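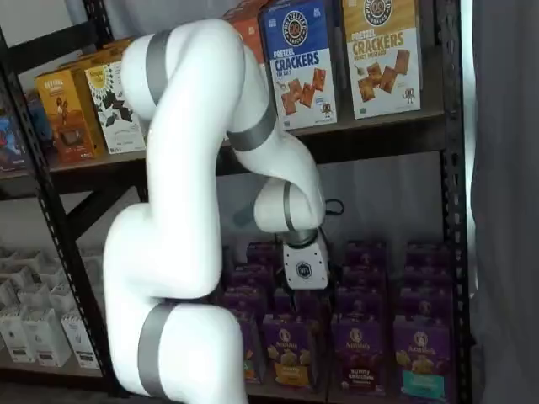 Pretzel crackers up top, purple boxes below. Sea salt and honey mustard are the two flavors in the middle of the argument.

The Snack Shelf at Grundcombe: A Gallery

I was told in February that the black metal shelving would change how people on our floor eat. I have heard this sort of thing before. The fruit bowl was going to do it, and then the soup club, and I still have a mug from the soup club. So I came to the new shelf with low hopes and a phone full of notes.

Satish Hegde picked the stock. His theory is that boxed crackers keep well, stack well and don't get crumbs in the keyboards. I'll give him the first two. A pretzel cracker is a flat pretzel, and I have yet to meet a pretzel that stays where you put it.

The flavors are another matter. Sea salt is fine. It tastes like a pretzel, which is the least you can ask. Honey mustard has its fans, Manikandan Thampi chief among them, and he has sent me 9 messages on the subject. I tried it at 10 in the morning with coffee and would not do that again. He says the coffee was the problem. Maybe, but coffee is what we drink here at 10 in the morning.

As for the shelving itself, I have fewer complaints than I expected. The uprights are perforated steel, so in theory you can move a shelf up or down when the boxes change size. We had the same kind at the old Stistberg office, where in four years I never saw a shelf move. What it does do well is let you read the front of a box without picking it up, and that beats the cupboard, where everything ended up behind the tea.
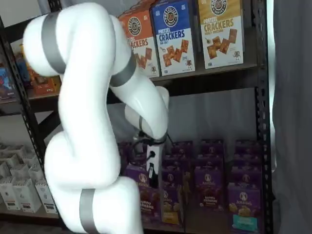
Then there is the question of what goes where. The crackers got the upper level and the purple boxes got the lower one, and I was given a long explanation for this involving eye level and "choice". I don't buy it. People who want the purple ones will bend down for them, and people who don't care will take whatever is closest to their hand.

The plan is to leave the layout alone for 100 days and then ask everyone what they think. I can save them the wait - half will want more sea salt and the other half won't answer. If you have a flavor to suggest, tell Satish. If it's honey mustard, tell Manikandan, who will be glad of the company.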